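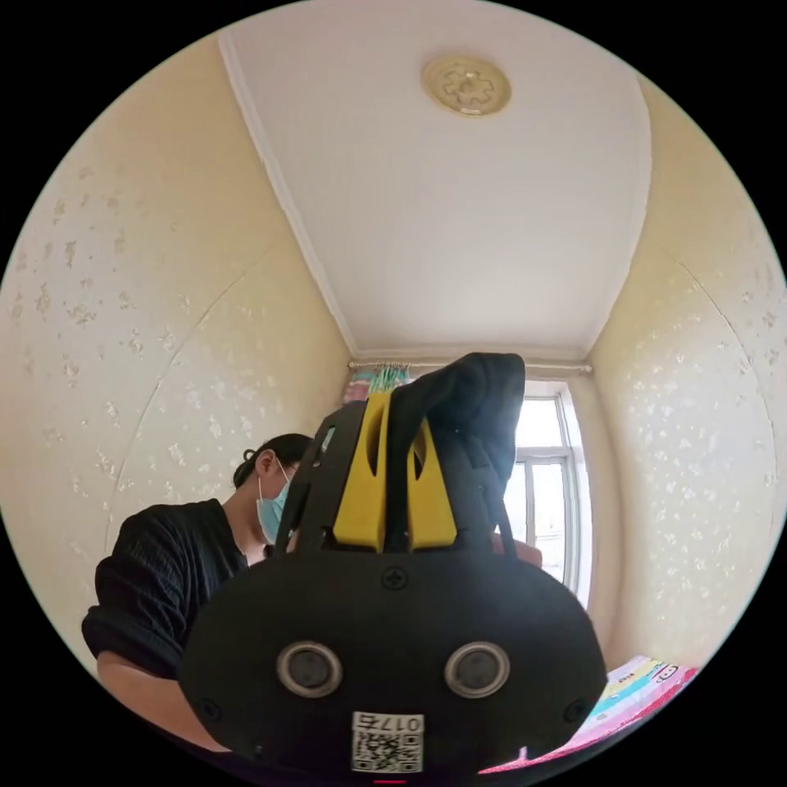 Tornholm Public Library | Local History Department | The Menus Diary

I meant to write this up last night and then fell asleep in the chair with my glasses on, so you are getting it a day late and with a stiff neck. It has been a good stretch for Menus, though, maybe the best we've had since the first boxes came up from the basement, and I want to get it all down while I still remember who said what.

First the number, for those of you who ask me at the checkout desk every single time (you know who you are, and please don't stop). We now have 1,303 menus sorted, sleeved and entered in the catalog. The last one in was a breakfast card from the old ferry restaurant, one side only, with a coffee ring on it so perfect that I wondered for a minute if it was printed. Birger Eklund held it up to the window and said no, that was real coffee, and then of course we all had to stop and make some.

The ferry menus are harder than they look. They changed the prices all the time but hardly ever the wording, and they never put a year on anything. What we've been doing is lining them up by the price of the fried herring, which climbs nice and steadily, and then checking against the pork chop, which doesn't. There was one summer when the pork chop went down and stayed down, and I would dearly love to know why. Did somebody's cousin raise pigs? If your family had anything to do with that kitchen, come and see me.

We also had our little argument about children's menus again. I say they belong with the grown-up menu from the same place, tucked in behind it, the way they were handed to you at the table. Edvin Magnusson says they should have a box of their own, and he has made the box, and lettered it, and it is a very handsome box. So for now they're in the box with a slip of paper in each grown-up menu to say where its child has gone. I can live with that. I do think the one shaped like a walrus should go on display by the front door.
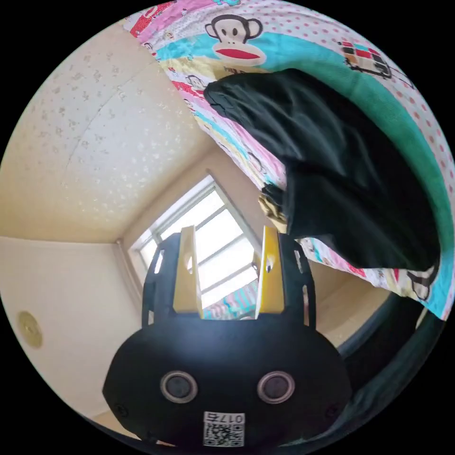 The Iser dining room is the part I've been looking forward to all year. My parents had their wedding lunch there, and it closed before I was old enough to be taken, so everything I know about it comes from my mother, who only ever remembered the soup. We have 17 menus from the Iser now, most of them in one gift, and they are lovely things, folded once, with a tassel on the spine on the earlier ones and just a staple later on. The paper is what gets me. It's cream with tiny flecks all through it, and I'd been hunting for a way to describe it in the catalog until I noticed the ceiling in the picture, which has nearly the same coloring, cream with little white and beige bits scattered over it. I've written "cream, flecked white and beige" in the paper column and I'm very pleased with that. The ink is a dark green that has gone brown along the folds.

The soup, by the way, was asparagus. It's on every menu we have from the Iser, even the December ones, when I can't think where they would have found any asparagus that hadn't come out of a can. My mother would have been the first to say it tasted fine.

Timothée Vasseur has been translating the French for me, and there is a lot more French than a lake town needed. He was very kind about it. Some of it is real French, he says, and some of it is French the way a hopeful person would spell it, and there's a potato dish that he can't make anything of at all. He thinks two dishes got run together when the type was set. We entered it exactly as printed with a note beside it. That's the rule, and I'll say it again for the new people: we never correct a menu. If it says "chiken," then you type "chiken," and you put the right spelling in the search column so that somebody looking for chicken can still find their way to it.

I should say a word about the handwriting, too. Eight of the Iser menus have notes in pencil next to the dishes, small and slanted, mostly just one word. "Salty." "Again!" "Not for Father." I could read these all day long. Whoever it was ate at the Iser over a good many years, going by the prices, and somewhere along the way the notes about Father stop, and the next menu after that has no notes on it at all. I put that one down and went for a walk around the parking lot.

I copied out a few of the notes and sent them around to everyone on our list, asking if the hand looked familiar. I didn't expect much. People are on vacation, and half of the addresses on that list are for grandchildren who print things out.
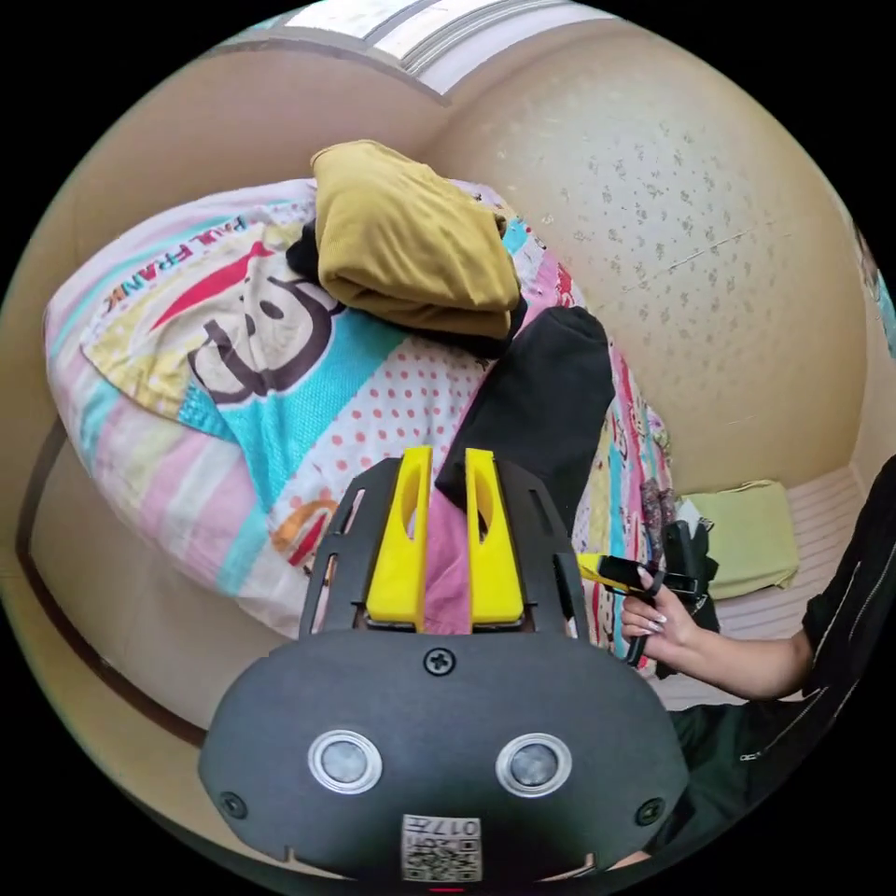 Sigrun Lundgren wrote back the same evening that she was nearly sure of the hand, that it looked to her like the writing in the church cookbook, the page with the cardamom rusks, and that we ought to lay the two side by side before getting excited. She also said that we had been storing the tasseled ones all wrong, and they should lie flat with the tassel out to the side, or the cord will leave a dent in the cover. She's right about the tassels. I went in early and redid every one of them, and I found a dent already starting on two.

The cookbook is out on loan until next week, if you can believe it, so I've put a hold on it like any other patron. I'm tenth in line for a mystery novel and first in line for the cookbook, which seems about right for this town.

One more thing from the mail. The family that runs Woldemariam, up by the bus station, has given us a full run of their menus, from the very first photocopied sheet to the big laminated one they use now. I can't tell you how rare that is. Most places throw the old ones out the minute the new ones come from the printer. On the first sheet there are ten dishes and somebody has drawn a little stove in the corner with a ballpoint pen, and the stove has stayed on every menu since, getting neater each time. I ate there afterward to say thank you and had the lentils, and then I had a bit more of the lentils.
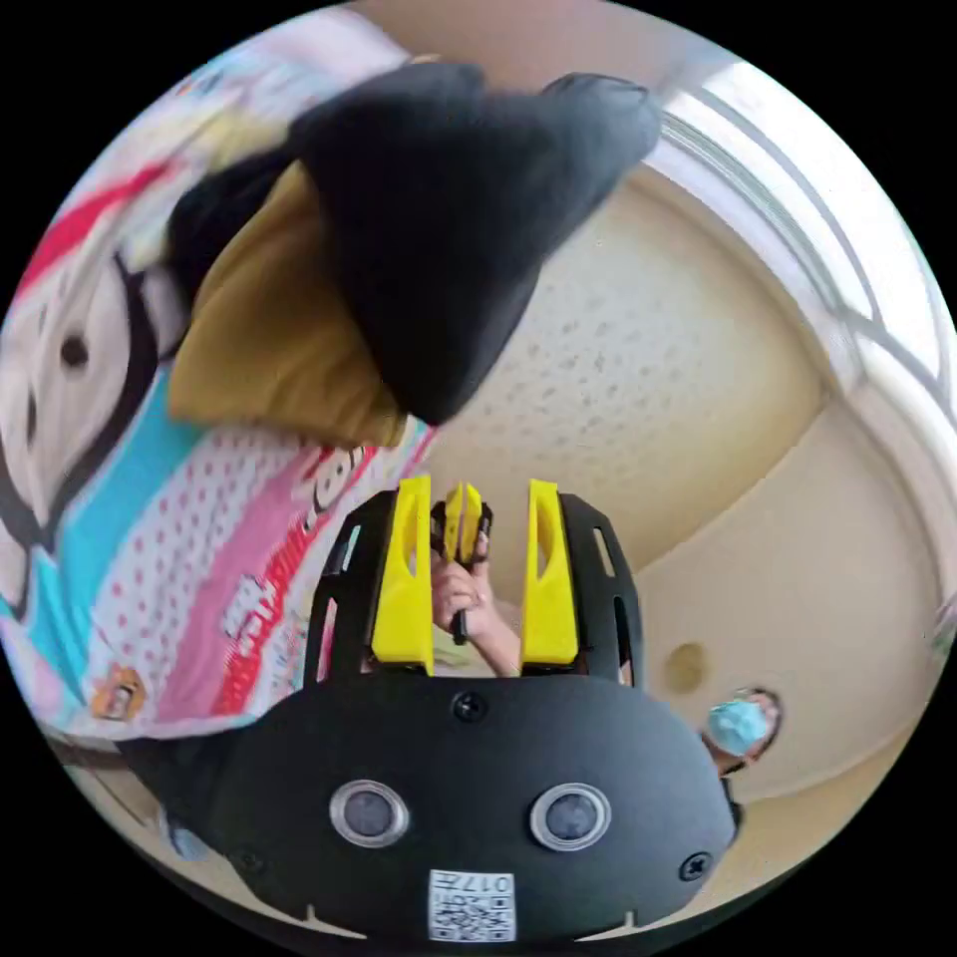
July 3, 2025. Photo: Libor Vaněk

Still to do before the next entry: more of the big sleeves (we're down to the bent ones), the walrus, the cookbook, and a proper answer to the gentleman who wants to know whether we take placemats. I think we do if there's food listed on them. Edvin thinks that would mean another box. I've told him to go ahead and measure for it, and in the meantime the placemats can sit on my desk under the stapler.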